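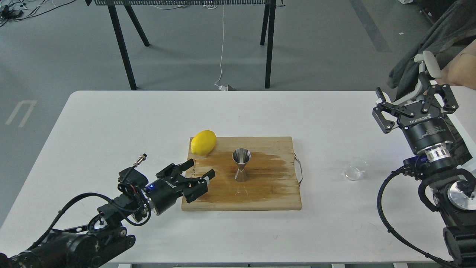
4.3 Comparing two grippers on one table

Gripper makers' data sheets are written to sell grippers, and the payload and repeatability numbers in them say little about how a tool behaves on small, slippery household objects. Run your own comparison before you order a second unit. The bar set used in this section has a lemon, a steel jigger and a small clear cup, with the lemon and the jigger on a wooden cutting board and the cup on the bare tabletop. One arm carries a two-finger parallel gripper and the other a multi-fingered Robotiq, and both reach the board from opposite sides. Leave the Prondis demo cubes in their box. Every gripper looks good on a cube.

Before you start

1. Load the Zukereo controller profile for each arm. Do not copy one profile to both.
2. Set the closing force to 30 percent on both grippers. The two scales may not match – the Altel driver reports a percentage of each tool's own maximum, so treat equal settings with suspicion.
3. Open both grippers fully and check that the cables at each wrist have slack through the whole reach.

CAUTION: Keep hands off the table while either arm is enabled. The handheld controller is not an emergency stop.

Running the trials

4. Lift the lemon 9 times with the first gripper. Put it back on its side after each lift.
5. Repeat with the second gripper, same operator, same starting pose.
6. Do the same with the jigger, standing upright, then with the cup.
7. Log every attempt, including the ones you would like to call practice.

Note: Wipe the board between runs. A stain in the wood can stay, but liquid under the jigger changes the friction and will flatter one tool or the other.

Note: Clear objects are hard on depth cameras. If the cup fails with both grippers, repeat it under direct teleoperation before blaming the fingers.

Reading the results

The Štěpánek score sheet adds everything into one total out of 44. We do not recommend using the total. A gripper can score 39 and still drop the jigger each time, so compare object by object. If the two tools come out close, run the set again with a different operator before you change any hardware.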